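Lost or stolen device checklist: staff phones, tablets and watches
Minside office, Trarneck building
Checked by Nazmiye Bayram, Thursday, May 28, 2026
Comments added by Chaminda Khan (IT desk)

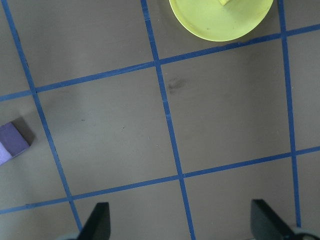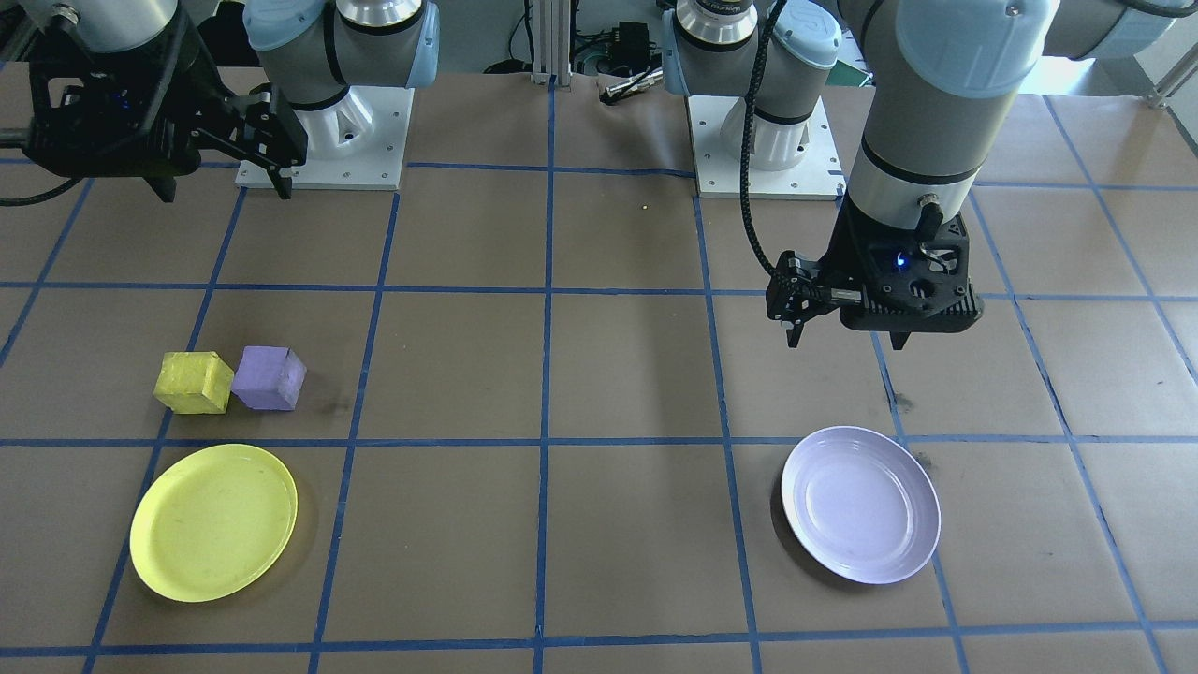

The check covers 118 phones, 14 tablets and 9 watches. Laptops have their own sheet and are left out. Each item is marked Pass, Fail or Part.

1. Register

1.1 Every device has an asset number and a named holder. PASS
1.2 Serial numbers in the register match the devices. PART
Comment: Two tablets were swapped between teams and the register still has them the old way round. Nazmiye has the correct numbers. I will change them this week.
1.3 Leavers' devices returned and wiped. PASS

2. Locking

2.1 Passcode of six digits or more. PASS
2.2 Screen locks after two minutes without use. PART
Comment: Phones are fine, the setting is pushed out to them. The shared tablets in the front office had been set to "never" by hand. Now locked down so it can't be changed on the device.
2.3 Watches have their own passcode and lock when taken off. FAIL
Comment: Three watches had no passcode at all. Wrist detection was on, but it does nothing useful without a passcode. All three holders set one while we were there. Please check these again in September.

3. Activation and finding

3.1 Activation lock switched on and tied to a company account. PART
Comment: Fulgencio Montoya's replacement phone was set up with his personal account. It needs to be signed out, wiped and enrolled again. He has asked to keep it until his trip is over — agreed, but no later than that.
3.2 Device can be found from the Zeno console. PASS
3.3 Bypass codes stored somewhere other than the console. PASS
Comment: Printed copy in the safe, sealed. Fumiko Imai holds the second key.

4. Updates

4.1 Current system version installed. PART
Comment: The older tablets can't take the new version. They still get security fixes for now. Replacements are in the Arancibia quote, line 261.
4.2 Automatic updates on. PASS
4.3 Watches updated as well as the phone they are paired with. FAIL
Comment: People update the phone and forget the watch. It has to be on its charger and near the phone. I'll put this in the next staff note.

5. Reporting a loss

5.1 Staff know who to ring. PASS
5.2 The number works outside office hours. FAIL
Comment: It rang out on Tuesday evening. The divert was still going to Tarık Eren's old extension. Fixed and tested twice.
5.3 Remote wipe tried on a spare device. PASS
Comment: The spare phone wiped as soon as it came back online. A device that is switched off will not wipe until it next connects, so report the loss straight away and don't wait to see if it turns up.

Still open: 1.2, 2.3 (recheck), 3.1, 4.1, 4.3
Send any corrections to the IT desk with the item number in the subject line.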